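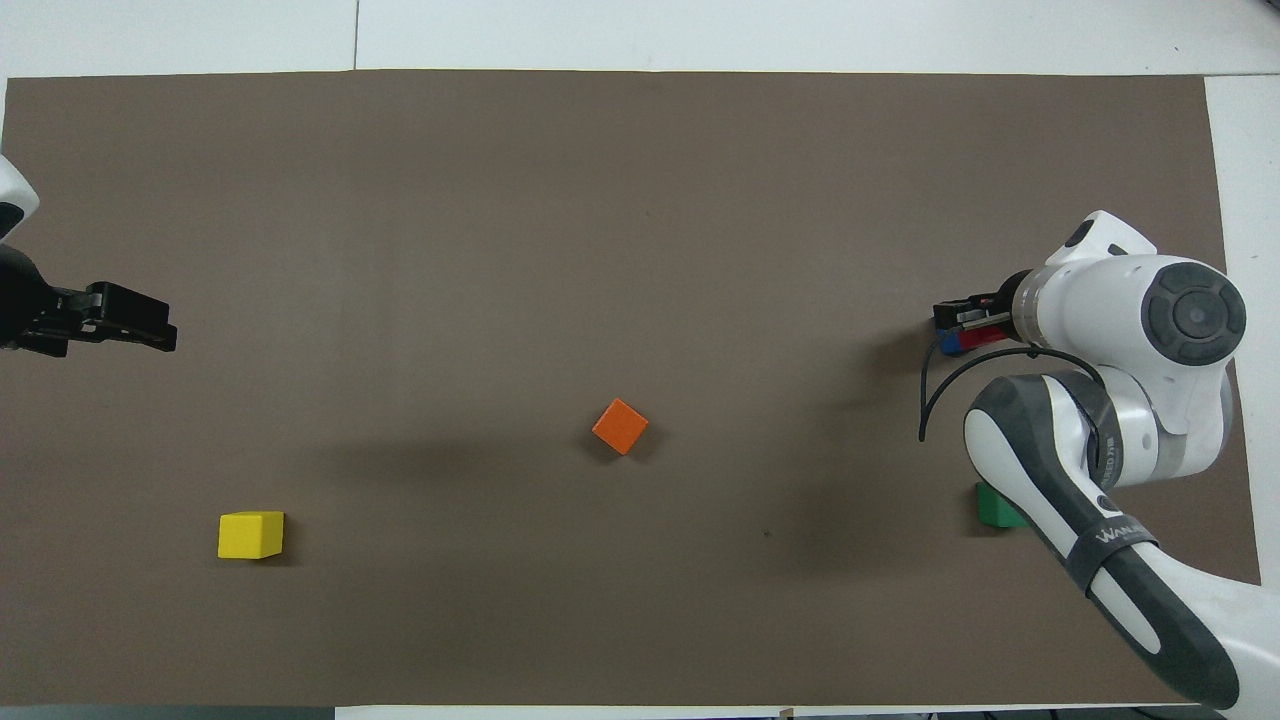
Orange and yellow blocks on a brown work mat

About Nultanance

Nultanance is a restoration and parts company serving owners of classic sports and touring cars. The company was established in 2000 by Isamu Katayama, a trained engine builder, and continues to operate from its original premises on Shemweta Road. Our customers include private owners, family collections and a number of independent garages that send us work they do not carry out themselves.

Our Work

The company is organized into two departments. The restoration department undertakes full and partial restorations, including engine rebuilding, gearbox repair, brake and suspension work, wiring, and the repair of steel and aluminum bodies. Each car is inspected on arrival, and a written report is sent to the owner before any work is agreed. Cars are photographed at every stage, and the complete record is handed over with the vehicle.

The parts department, which trades under the name Brornance, supplies new and reconditioned components for European cars of the postwar decades. The Brornance catalog currently lists 2314 items — among them carburetor rebuild kits, water pumps, door seals, window winders and instrument glass. Where an original part can no longer be obtained, we are often able to have it made from a sound sample or from factory drawings. Customers wishing to lend a sample should contact the parts office before sending it.

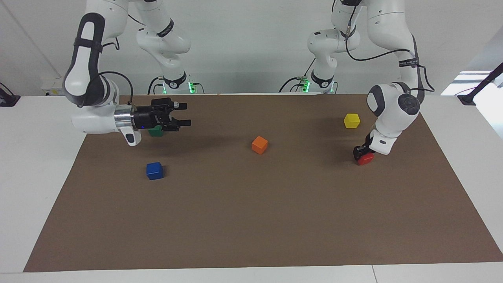

Parts orders received before noon are normally shipped the same working day. Reconditioned items are supplied on an exchange basis, and the deposit is returned once the old unit has been received and found fit for rebuilding. Gearboxes and differentials must be drained before shipment.

Our History

Mr. Katayama began the business with a single lift and a contract to rebuild six-cylinder engines for a local dealer. Body repair was added when the adjoining building became available, and the paint shop followed. Brornance was at first no more than a shelf of surplus stock left over from completed restorations. It was given its own staff and telephone line after requests from other garages began to take up a good part of the working day.

The company remains privately owned. Mr. Katayama continues to serve as director and personally signs the final inspection sheet for every engine that leaves the workshop.

Training

Nultanance accepts apprentices each May. The program lasts three years and covers mechanical work, metal shaping and trim, with a final year spent in the department of the apprentice's choice. Applicants should be able to read a technical drawing and must hold a valid driver's license. Earlier experience with older cars is welcome but is not required.

The Skeda Register

Since its early years the company has maintained the Skeda Register, a record of chassis and engine numbers for the models we see most often. Owners may request a search free of charge — we ask only for proof of ownership and clear photographs of the stamped numbers. Information about present owners is not released to third parties. A search normally takes around 10 working days.

Visiting Us

The parts counter is open to the public during business hours. Visits to the restoration workshop are by appointment only, and visitors are asked to remain with a member of staff while on the floor. Trailers may be left in the rear yard, which is reached through the second gate.

Page last updated 2018-09-21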